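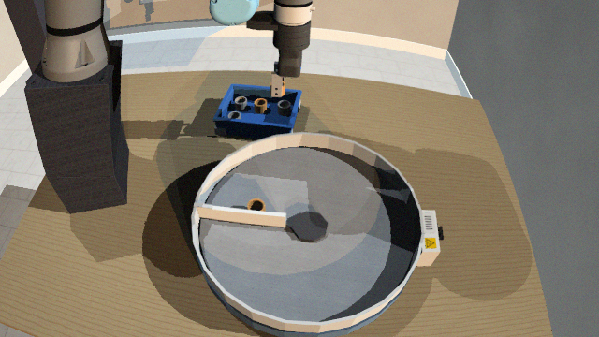
Drumville: the loudest quiet record you'll hear this year

by Sólveig Þórarinsdóttir
10/25/25

The first thing Halldóra Baldursdóttir does when I get through the door is hand me a shaker made from a mustard tin and tell me to keep time. She is halfway through showing her bandmates a new ending for a song called Kettle Street, she needs an extra pair of hands, and mine are free. So for the next ten minutes I am, technically, in Drumville. I am not very good. Nobody minds, and I have seldom enjoyed the start of an interview so much.

If you haven't come across them yet, Drumville are a four-piece with two drummers, a double bass and Halldóra, who sings and plays a small pump organ she bought from a chapel that was closing down. There is no guitar. There was one, on the early demos, but the guitarist moved away to train as a vet and they liked the hole he left so much that they kept it. You can hear the hole on their second album, Illero, which came out this month on the Ritura label and which I have played so often that my neighbour now hums the bass line on the stairs.

It is a wonderful thing, this record. Two drummers usually means a wall of noise, a lot of sweat and somebody with a headband. Drumville use theirs the way a choir uses its altos. One plays the beat and the other plays around it, with brushes or fingertips or a bunch of keys, and quite often they both stop and let the organ wheeze on by itself for a few bars. When they come back in together, on the last chorus of The Long Field, say, it's enormous! I first heard it on a bus and missed my stop.

"We were scared of that chorus," Halldóra says. She has made tea, and the mustard tin has been put back on its shelf. "We'd spent the whole album holding back, and then there was this one place where everybody wanted to go mad. We argued over it for weeks. Should it be bigger, should it be smaller, should it be there at all. In the end we recorded it once, very late, and when we listened the next day we could hear somebody laughing at the end. So we left that in too."

The laugh is at the very end, if you want to listen for it. Headphones help.

Illero was made in January in a former fish store by a harbour, with the heating broken for most of the stay. The band had booked seven nights. They took the organ up in the back of a bread van, wrapped in duvets, and then needed the duvets themselves. The bass kept slipping out of tune in the cold and you can hear them working with that as well: several songs sit a shade under where you expect them, which gives the whole album a kind of lean, as if it's being played on a slope.

The name comes from the lid of a paint tin they found in the building. They have no idea what it means and have asked people not to tell them.

What struck me, talking to her, was how practical she is about songs. She has a notebook for each album and it is full of drawings, mostly floor plans: where the drums should stand, where the listener should be, which door is open. For Daneshvar, the seven-minute piece in the middle of the record, she drew a long corridor with the organ at one end and the singing at the other, and that is more or less how they did it, with the microphone on a stool halfway down. The song starts as a murmur. By the fourth minute the drummers have walked the length of the building, still playing, and the sound of them coming closer is one of the most thrilling things I've heard on a record in ages. No fader was touched, she says proudly. It's just feet.

I ask where the title came from and she goes a bit pink. It was the name on a suitcase in a railway lost property office, and she liked the look of it written down. The words are about somebody waiting for a case to come round on a carousel, watching all the others get picked up first. It sounds slight when you describe it. It made a friend of mine cry in a car park.

There are lighter moments. Bread Van is a two-minute gallop with a whistled verse, and Ladder has a call and answer part that crowds have already started shouting back, which is odd for a song that had been played live only a handful of times before the album was out. I saw them do it at a seaside theatre last month, and the whole balcony was at it, stamping on the wrong beat. One of the drummers shifted the song round to match the stamping. I've never seen that done before. The balcony thought they had got it right all along, and went home delighted.

It hasn't all been easy. Their first album, a home-made affair called 101 Doors, sold 3000 copies, nearly all of them from a folding table after shows, and for a while that looked like being the lot. One drummer had a baby, the other hurt his wrist falling off a bike. Halldóra went back to teaching recorder in primary schools, which she still does two mornings a week and talks about with real love. A lot of the tunes on Illero began as exercises for her pupils. The Long Field uses only five notes for that reason, and if you have a child with a recorder in the house you may want to keep this to yourself.

"They're very strict, eight-year-olds," she says. "If a tune gets boring they just stop playing it and look out of the window. Grown-ups are too polite. They'll sit through anything."

Ritura heard about the band through the theatre's sound engineer and offered them a small amount of money and no deadline. It's a good match. The label puts out only a few records and takes a lot of care over each, and the vinyl of this one is lovely, with a fold-out sheet of Halldóra's floor plans so that you can follow Daneshvar down the corridor while it plays. I did just that, on the living room carpet, with my finger on the paper. I recommend it.

Are there weak spots? Perhaps one. Salt, near the end, is a pretty song that never quite decides to get going, and coming straight after Ladder it feels like sitting down in a draught. A couple of the words get lost under the organ too, and they're good words, so keep the lyric sheet handy. But I'd rather have a record that leans and creaks than one that has been sanded flat, and after around thirty plays I've even started to look forward to Salt, mostly for the bit where the bass player breathes in.

They are out on the road again through the winter, in halls and theatres mostly, with the organ and the duvets. Halldóra wants to play Daneshvar the proper way, with the drummers starting outside in the street and walking in through the foyer. Two venues have said yes so far, and one has asked what happens if it rains.

"Then they'll get wet," she says, and reaches for the mustard tin, and counts us in.

Illero by Drumville is out now on Ritura, on vinyl, CD and download.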